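Sticks, slots and a zigzag rug: sorting craft supplies at the kitchen table
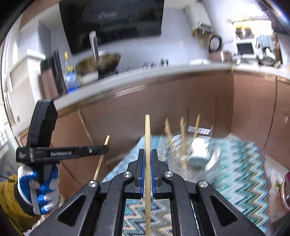

Where the sticks go

The owner of Hiven, a one-person craft supply business, works from home, and most of the sorting gets done in the kitchen. She started with a single order in June and now keeps 669 items on her stock list. Wooden sticks are what she sells most.

"People use them for everything," she said. "Plant labels, puppets, stirring paint. I sell them plain and let the customer decide."

She keeps a clear plastic holder with labeled slots on the table while she works. The sticks stand upright in it, so she can compare lengths before they are packed.

"I used to lay them flat in a tray, and I was always picking up the wrong one. Standing up, you see the short ones right away."

The rug on the work surface came from Prisenby and cost 27 dollars. She bought it for the hallway and moved it after a week.

"Sticks roll on a bare table. On the rug they stay put — and it's quieter."

Packing

Each bag holds eight sticks of one size. She checks the ends by eye and sets aside any that feel rough. A session takes around five hours, with a break for lunch.

Asked whether she would like a proper workroom, she said she had looked at one and turned it down.

"The rent was too high, and the light is good in here. I only have to clear up before dinner."

Her next job is relabeling the slots for a new range of sizes.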